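Six on the Bed: So-ying Pan on Sorting, Stringing and Storing Beads

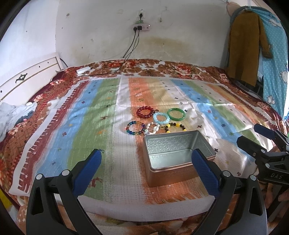 Five beaded bracelets and a green bangle on a striped cloth, with the open tin.

So-ying Pan restrings bracelets for a living, mostly by mail, under the trade name Belier. Her customers send in beads that have come off their cord, or cord that is about to fail, and she sends them back on new line. The sorting happens on a bed. She has a bench in the next room, with a lamp and a vise, but she uses it only for knots and crimps.

"A bench is hard and it's level, and a round bead on a hard level surface goes to the floor," she says. "A bed gives. The bead makes itself a small dent and stays in it."

The bedspread stays where it is and a striped cloth goes over it. Pan has used plain cloths and prefers stripes for one practical reason: they work as a grid. A piece set down on the orange stripe can be written up as "orange" in the job book, and she can find it again after lunch. The floral bedspread by itself is too busy. Small dark red beads disappear into it.

She lays out a batch in rows, with space between pieces when there is space to be had. A typical batch is six. More than that and the tin has to be packed in layers, which she avoids.

The tin is a shallow rectangular one with rounded corners, copper-pink on the outside and bare metal within. Pan calls it a Brallus, after the brand of cookies she says it came with. The lid is kept in a drawer and used only for shipping.

"The rolled rim matters," she says. "A cut rim will catch elastic. You don't see the nick, and it goes three weeks later on somebody's wrist."

She is less happy with the inside. Shiny metal throws back whatever is around it, and a clear bead on the bottom can be hard to pick out. She has considered lining it with felt and decided against it, as felt sheds and the fibers work into the drill holes. What she does is inspect everything on the cloth first and treat the tin as storage only. Nothing gets looked at in the tin.

The order of packing is fixed. Rigid pieces go in first, flat against the bottom. In a batch with a bangle, the bangle goes in alone and the beaded pieces are placed next to it or inside the ring, depending on diameter. A bangle dropped in last will land on beads, and it is usually the beads that chip.

"Solid green ones come in a lot," Pan says. "People write 'jade' on the form. I write 'green bangle' in the book. I'm not a gem lab and I don't want an argument about what I sent back."

She applies the same rule to everything else. Dark red translucent beads are entered as dark red translucent. Pale aqua is pale aqua. The multicolored strings take the longest to record, as the sequence has to be written out bead by bead before the old cord is cut. Customers who say they don't mind the order tend to mind it when the bracelet comes home.

Charms are a separate problem. A small round one can come off during handling, and a charm lying loose among several bracelets could belong to any of them. Pan sets a charm beside the piece it arrived with, touching if possible, and notes the color of the stripe. If she can't place it, it goes in a paper fold with a question mark and the customer gets an email.

"I've guessed twice and been wrong both times," she says. "So now I ask."

Her line is a 0.8 mm elastic she buys on the reel from a supplier called Pai. She stretches each length before stringing, by hand, to take the first slack out of it. An elastic that hasn't been stretched will relax during the first days of wear and show a gap at the knot. For white and clear beads she uses clear line. For black and yellow she uses black, and she has had no complaint that it shows through the yellow, provided the yellow is opaque.

The knot is a surgeon's knot with one extra turn, followed by a drop of glue and a wait of 40 minutes. She doesn't trim until the glue has set. The knot is then drawn into the nearest bead with a hole wide enough to take it. If no hole is wide enough she says so on the slip and leaves the knot outside. She won't ream a customer's bead to make room.

Last year she finished 1,018 pieces. Of those, 11 came back. Seven had broken at the knot, and she changed her glue as a result. Three had been worn in a swimming pool. The last was a dispute about length, settled by taking out a bead and mailing it back in an envelope.

Length is where she would like customers to take more care. The form asks for a wrist measurement, and people tend to send the measurement of the old bracelet, which has usually stretched. Pan asks for a strip of paper wrapped once around the wrist and marked with a pen. She adds an allowance for bead size — larger beads take up more room on the inside of the loop — and works from that.

She keeps no stock of replacement beads apart from clear and white. Matching a color from a photograph is unreliable, in her experience, and a near match looks worse than a spacer. When beads are missing she offers a spacer or a shorter bracelet and lets the owner decide.

She sells a few pieces of her own twice a year at the Stekaddale craft hall. Those are made the same way and laid out on the same bed. The striped cloth is washed after each fair, cold, without softener. Softener leaves a film, she says, and the beads start to slide.

Asked what someone at home should do with a handful of bracelets and no system, Pan keeps it short. Put a cloth on the bed. Lay the pieces out singly and check the cord on each by bending it, looking for white stress marks or fraying near the knot. Set aside anything doubtful. Put the hard pieces in the box first. Keep the box out of the sun, as elastic ages faster in heat and light.

"And don't hang them on a hook," she says. "The line is under load all day at one point. Flat, in a tin, no weight on it."

Belier takes repairs by mail all year, with a break in May. The form, the paper-strip instructions and current prices are sent on request.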